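Folding and Storing Winter Layers
Updated 08/08/2021

Fleece and dark cotton pick up every bit of lint in the house, so wash them apart from towels. Turn them inside out, use cold water and half the usual detergent, and skip the softener. Softener coats the fibers and makes fleece pill faster.

Hang everything until it is fully dry. A garment that feels dry at the chest can still be damp at the cuffs and under the collar. Leave it another 30 minutes if you aren't sure.
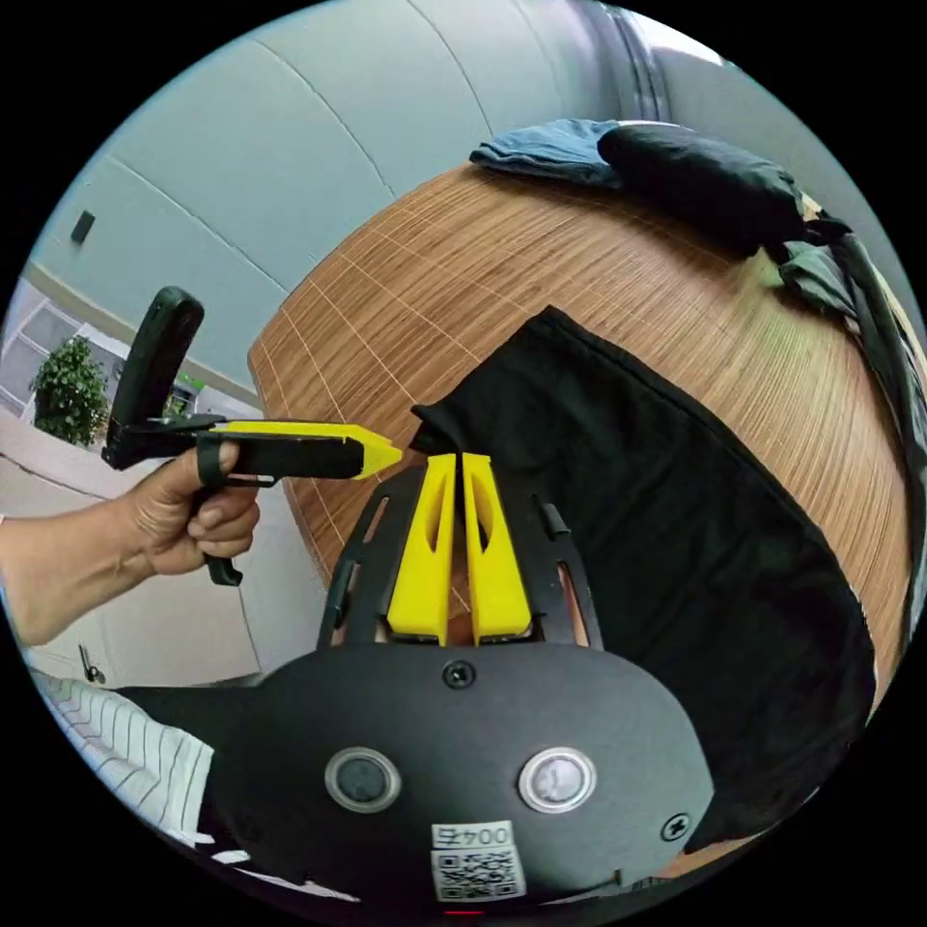

Fold on a surface at waist height. A bed is too soft and too low, and the folds come out crooked. A black cloth laid on a wooden table shows lint well under a side lamp, and that is a good time to go over it with a damp rubber glove. Wipe the table first. Wax or furniture polish will mark dark fabric and is hard to get out.

For a fleece, close the zipper, lay it face down, fold the sleeves straight across the back, then bring the hem up to the collar. Don't press the fold flat with your hand. Stack no more than five in a bin.
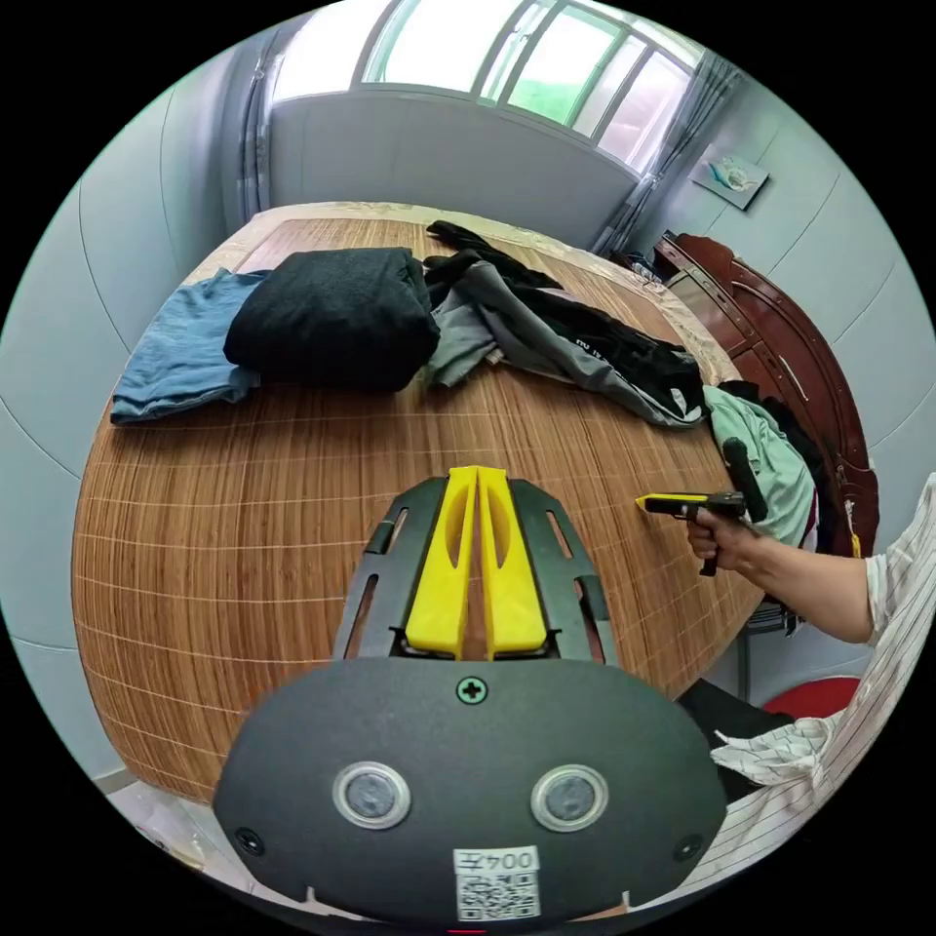
Thin items go at the side or on top, where the weight won't crease them. Keep light colors away from anything black that has been washed fewer than three times, or put a sheet of plain white tissue between them.

Cedar blocks need sanding every November. Use fine paper and stop when the smell comes back. The ones from Jandow are a little large for a shallow drawer but can be sawn in half. Don't let cedar touch the fabric directly. Put it in an old sock.

Label the bin on the short end, the end that faces out on the shelf.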